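Luminița Marinescu, Costel Roman, Anca Ursu
23rd December
5 min read

3.2 Where the plates stay after washing

In the second part of the study we asked the households how they use the space next to the sink. We received 429 answers, and 70 of these households also agreed to an interview in their own kitchen. We wanted to know at which moment a plate is considered to be "put away".

For many participants the answer was less clear than we expected. The dish rack is sold as a place for drying, but in daily life it is often a place for storing. The same few plates go from the rack to the table, then to the sink, and then again to the rack. The cupboard is used mainly for plates which are kept for guests. In 18 of the interviews the participant told us that the cupboard is not opened on a normal day.

The form of the rack has an influence on this habit. A low rack with upright slats keeps each plate standing separately, so one plate can be taken without moving another. Figure 4 gives such a case: a black plastic rack on a gray countertop, with one off-white plate and one light blue plate, and a narrow gap left between them. Several participants said that they leave gaps on purpose, and they connected this with faster drying. We did not measure the drying time.

Figure 4. Two plates standing in a low dish rack.

Color was also mentioned more often than we had planned for in the questionnaire. We come back to this point in Section 5.

Last updated: July 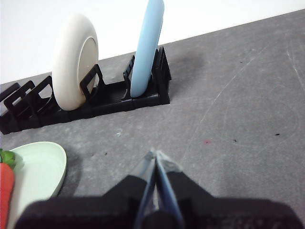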